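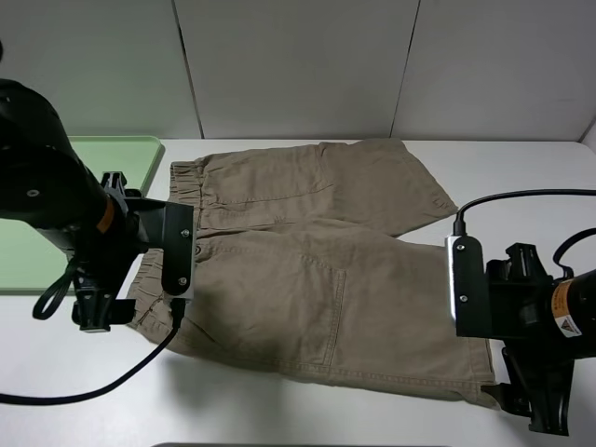
2018-01-31

OK so I finally finished reading the big Mangalorean cookbook from Pavusham and I have thoughts. Lots of them. Thread, because my family has stopped listening.

First, the size of it. 427 pages, hardcover, and heavy enough that it will not stay open on a cookbook stand. I've been using a bag of rice to hold the page down. Got rice in the spine now.

It has over 140 recipes and the fish section alone goes on forever. I was so happy! Most books give you one fish curry and one fried fish and call it a coast.

The sannas chapter is the best thing in there. It gives you seven versions, and the one I keep going back to uses coconut water and a bit of yeast. The old way with toddy is there too, if you can get toddy, and I can't.

My first batch came out like little erasers. Second batch, I ground the rice longer and left the batter overnight next to the water heater – so much better. Soft, a bit sour, gone by ten in the morning.

Now the complaints. The spice pastes are all in one chapter at the back, and the recipes just say "paste 4" or "paste 9." So you are flipping back and forth with turmeric fingers. My copy already looks twenty years old.

Also there are two different recipes called paste 6. Two! One has poppy seeds and one doesn't. I made the pork with the wrong one and it was still good, but come on.

I wrote to Dorkivel (they did the layout, it says so on the last page) and got a very sweet reply saying it will be fixed in the next printing. First run was only 1000 copies, so I guess the double paste 6 is a collector's item.

The design, though. Red oxide floors, church tile patterns running down the margins, hand lettering for the chapter names. I would hang the jackfruit page on my wall.

The paper is matte, so no glare when you cook under a bright light. I wish more publishers did that. The glossy ones drive me nuts.

Somebody asked if it's OK for beginners. Hmm. Kind of? It says things like "cook until it smells right," and I grew up with that smell so I was fine. If you didn't, start with the vegetable chapter. The beans with coconut take no time and are hard to mess up.

Skip the layered coconut sweet until you have a free day and a strong arm. I gave up halfway and ate it with a spoon.

For people asking where I got mine – D'Souza, the bookshop near the bus stand, had a stack by the register. I ordered a second one for my aunt from Skivora and it came with a dented corner, but they knocked some money off.

My aunt read the introduction, closed the book and told me her mother put more tamarind in everything. She has since borrowed my copy as well, because hers is "for keeping."

They're bringing out a smaller one in October, only pickles and dried fish. I've already told the whole house we need a shelf.

Making the clam dish tomorrow if the market has any. Will post the paste number so you all get the right one.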